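Subject: Re: [skelura-club] gripper test before the Trikurdale meet
From: Mathias Zwahlen
Date: 22/05/2018

Ottilie Zwahlen wrote:
> Are we still on the jar task? And who has the
> Pongsiri scoring sheet, I only have page 2

Yes, still the jar. Scoring sheet is in the shared folder — look under February, don't ask.

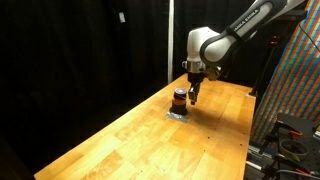

Pick order for tonight: Pluveck's script first, then mine. Run it slow please. Start pose is fingers down, just beside the jar, and the jar goes back on the silver tape square evry time. Log each try, even the bad ones.

Gotta run — bus
Mathias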